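Aren (motion planner)

Aren is an open-source motion planning and whole-body control library for mobile robots with two arms. It is written in C++ with Python bindings and is maintained by Dravside, a robotics software company. The library computes collision-free paths for both arms and the base together, and passes them to a trajectory follower that runs on the robot's control computer. Aren is distributed under a permissive licence and is most often used alongside the Kimik simulator.

History

Development began at Dravside as an internal replacement for two separate planners, one for the base and one for the arms. Under the earlier arrangement the base drove to a fixed standing point before any arm motion was planned, and a poor choice of standing point often left the target out of reach. The first public release supported a single robot model. Version 2 introduced a generic robot description format and moved collision checking into its own module, which can be built and used without the rest of the library.

Architecture

The library is divided into a scene model, a sampler, an optimizer and a follower. The scene model stores obstacles as convex hulls, with meshes broken down offline by a bundled command-line tool. The sampler grows a pair of search trees, one from the current posture and one from the goal, in the combined joint space of the robot. Any path it finds is handed to the optimizer, which shortens it and limits jerk at each joint.

The follower runs at 50 Hz and compares measured joint positions against the planned trajectory. If the error at any joint goes over a set tolerance, the follower slows the whole motion uniformly, so the two arms stay in step with each other. A separate self-collision monitor can stop the motion independently of the planner.

Simulation

Kimik supplies rendered camera views, joint states and contact data through the same interface used on hardware. A planning script written for one can be run on the other by changing a single line in the configuration file. Scenes are furnished interiors assembled from a shared library of objects, and the viewpoint can be fixed to the robot or placed freely in the room.
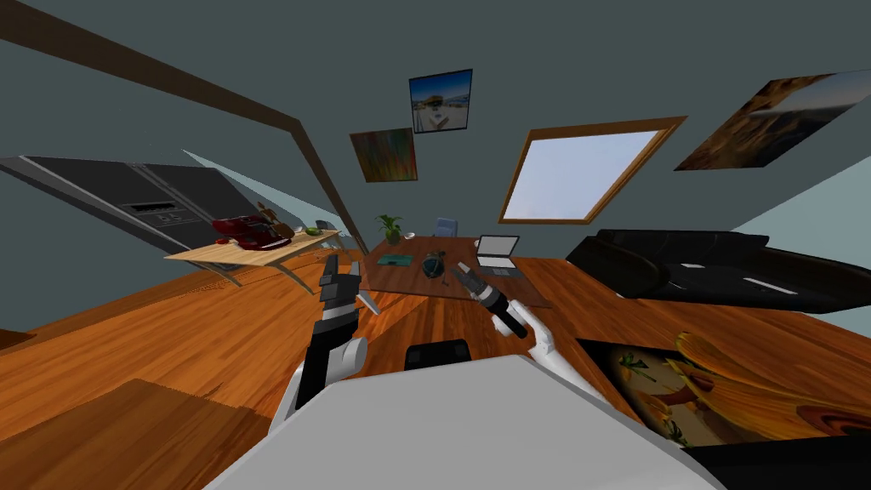 Rendered interior with a two-armed robot facing a desk.

Furniture is treated as static by default. Smaller items may be marked as movable, in which case the planner will accept contact between them and a gripper but not between them and an upper arm. Sloped ceilings and beams are included in the collision model, as raised arm postures can bring the elbows close to them.

Evaluation

The project's regression suite, known as the Ahmadpour set, consists of 94 reaching problems spread over 11 simulated rooms. Each problem gives a starting posture, a target pose for one or both grippers and a time limit. The suite is run before every release, and results are published with the release notes. A problem counts as solved only if the follower completes the motion in simulation without unplanned contact.

Limitations

Aren does not plan for deformable objects, and it assumes a level floor. Moving obstacles are handled by replanning from scratch, which can cause visible pauses in cluttered rooms. Perception is outside the scope of the library: object poses must be supplied by the simulator or by an external estimator, and errors in those poses are not modelled during planning.

See also

Motion planning
Inverse kinematics
Mobile manipulator
Collision detection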